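Storage bin

A storage bin is an open-topped container, usually moulded from plastic, used for holding loose items on a shelf, bench, table or rack. Bins are found in workshops, warehouses, schools, post rooms and homes. They differ from boxes in having no fixed lid, and from trays in having walls high enough to keep a heap of small goods in place.

Shape and parts

The simplest form is a rectangular tub with a flat base and four walls. The walls often lean slightly outwards, which lets empty bins nest inside one another and helps the moulding come away cleanly from the tool. Most bins have a thickened or turned-over rim. This stiffens the top edge, gives the fingers something to grip and, in some patterns, carries a slot for a label.

A common variant is the open-fronted bin, sometimes called a picking bin. Its front wall is cut low, so that the contents can be seen and reached while other bins are stacked on top. Louvred panels, rails and hooks are made to take bins of this kind on a wall, and a lip along the upper back edge hangs over the rail. Long, narrow bins sold for shelving usually accept cross dividers, which drop into grooves in the side walls.

Materials

Polypropylene and high-density polyethylene are the usual plastics. Polypropylene is stiffer and keeps its shape better under a stack, while polyethylene copes better with cold and with knocks. Polystyrene is used for clear bins but cracks more easily. Before plastic became cheap, bins were made of sheet steel, timber, fibreboard or wicker, and steel bins are still used for hot or oily parts.

Colour

Plastic bins are sold in strong plain colours, most often red, yellow, blue and green. The colour is mixed into the plastic before moulding and so does not wear off. There is no general standard for what the colours mean, and each workplace settles its own code. The Risodska repair depot, for instance, keeps returned goods in red, goods awaiting inspection in yellow and finished goods in blue. Schools often give each class or subject a colour.

Codes that rely on colour alone can fail under poor lighting or for people with colour blindness, and a written label or symbol is normally added.
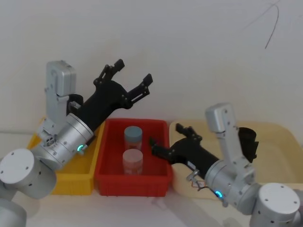

Can bins of different colours be used side by side for sorting?
Bins of different colours are often set in a row for sorting, with one kind of item going into each. It works best when the bins stay in the same order and each carries a label.

Arrangement

Bins used for sorting are generally set out in a single row or a shallow curve within arm's reach. The item handled most often goes in the middle, and slower-moving items go towards the ends. Placing the row against a wall or a raised back edge stops the bins from creeping away as things are dropped in. On a deep bench a second row may be raised on a step behind the first.

Sizes

Makers number their sizes in different ways, and bins from two ranges seldom stack together even when their outer measurements agree. The Loltudetti catalogue lists 61 patterns, from a small tray for screws to a tub meant for garden tools. Zomelmont, which makes shelving, sells a bay 2000 mm high and 1390 mm wide for use with bins of several depths. Large stores fix on one or two sizes to keep replacement simple. The Öztürkmen parts warehouse holds 3000 bins of a single pattern and varies the space inside them with dividers.

Care

Plastic bins are washed in warm water with washing-up liquid and left upside down to drain. Scouring pads scratch the surface and make later cleaning harder. Old labels come away more easily after soaking, and any remaining glue can be rubbed off with a little cooking oil, followed by another wash. Bins kept in direct sun may fade and turn brittle over time, and the rim is often the first part to crack. A bin with a split rim should not be hung from a rail or placed low in a stack.

Worn bins can be recycled where the local service accepts rigid plastics. The type of plastic is usually moulded into the underside.

See also: Crate; Pigeonhole; Shelving; Tote box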